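4. Planning the Equipment Budget

Most papers on home-style manipulation report the arm, the policy and the success rate, and leave the shopping to the reader. We want to spend a full section on the shopping, for we found it to be one of the most interesting parts of the project and it shaped the experiments more than any single modeling choice. A lab that is starting out with a modest grant can learn a lot from a purchase list, including the lines that were crossed off.

4.1 Starting from the furniture

Our first draft budget began with the arm and worked outward. We threw that draft away in June. The second one began with a sideboard, and we recommend this order warmly to anyone planning a similar setup. Once the furniture is chosen, a surprising number of other decisions follow from it: the reach you need, the finger shape you need, the height of the table, and how much floor has to stay free.

The sideboard used in this work has drawers above and doors and storage below, with black bar handles. We liked this mix at once. A drawer front with a long horizontal handle asks for a very different grasp from a door with a vertical one, and having both in the same piece of furniture means that one purchase supports several task families. It also meant we could drop a separate drawer rig from the plan, which freed money for spare fingers and a second camera mount. Dark glass in a white surround is a further bonus for anyone working on perception, with its reflections and half-visible contents, and it costs nothing extra once the cabinet is in the room.

4.2 The arm and its wrist

We collected quotes for 4 arms and compared them on reach, payload, service terms and the price of a replacement wrist. The last item deserves more attention than it usually gets. Work close to cabinet fronts puts the fingers and the lower wrist within a very short distance of hard edges, and a budget that covers the arm but has no line for the parts at its end is going to run into trouble in the first season. We chose the Wuvel arm on the strength of its service terms; a sealed wrist from Tanui had the better data sheet, but the lead time for a single joint plate was longer than our whole pilot.

Finger choice turned out to be a pleasure. Narrow black fingers can work beside a glass panel or behind a bar handle where a broad pad would not fit, and they are cheap enough to treat as consumables. We budgeted for 3 full sets per arm and suggest that others do the same.

Figure 4 gives an idea of the clearances we were planning for.

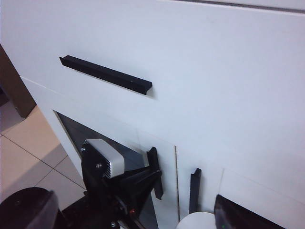
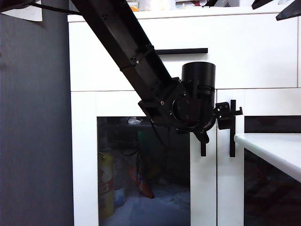
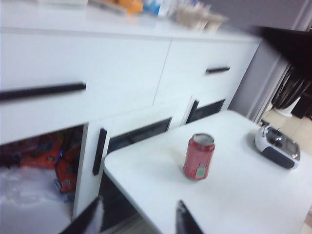

Figure 4. The gripper and the white furniture it works with: close to the cabinet front from the wrist view (first), with the arm and open fingers from a fixed view (second), and at a table with an upright red can, sideboard behind (third).

4.3 Cameras and mounts

The first and third views in Figure 4 come from the wrist, and the second from a fixed camera. We had planned to buy the wrist camera only. The fixed view was added late, paid for out of the money saved on the drawer rig, and it is now the purchase we would defend hardest. The wrist view is wonderful for the last stretch of an approach, where the finger and the edge of a panel are seen together. It says much less about where the rest of the arm is. Planning for both views from the start would have saved us a second round of calibration and a second shipping fee.

Mounts and cable guides should have their own line. A mount is cheap, but a mount that shifts by a small amount can spoil a day of recordings, and the time spent finding the fault costs far more than the part. We moved to Kandwood brackets after the pilot and have kept them since. For cables, we advise buying more length than the drawings call for and then spending a calm afternoon routing it. The wrist needs room to turn, and every centimeter of slack has to go somewhere.

4.4 Small goods

The small goods line was the one our reviewers at the funding stage questioned most, and we are very fond of it. Packaged snacks, drink cans and small household items are what make a storage task feel like a storage task. Glossy wrappers deform when gripped, and an upright can on a smooth white table is easy to knock over, so the two kinds of object push a policy in quite different directions. Bags, especially thin plastic ones, are harder again. We replace these goods often, and a packet that has been squeezed many times no longer behaves like a new one, so the line should be written as a monthly cost and not as a one-time purchase.

4.5 What the plan covered

The completed plan supported 3,352 recorded episodes on one sideboard and one table. We kept a running sheet with a column for money spent and a column for hours lost to waiting, and the second column was by far the more useful. Fingers and brackets from stock cost us almost no waiting. The controller, ordered through Zanau, cost us the most, and in a new budget we would place that order before anything else, even before the sideboard had been delivered.

Two items were bought and hardly used. A height-adjustable base for the table seemed like a fine idea, but we settled on one height early and left it there. A set of wide finger pads was put on for a few sessions and then went into a drawer. We list both in the supplementary sheet along with their prices, in the hope that another group will either skip them or find the good use that we missed.

Section 5 describes the task set and how episodes were split between the drawer, door and table groups.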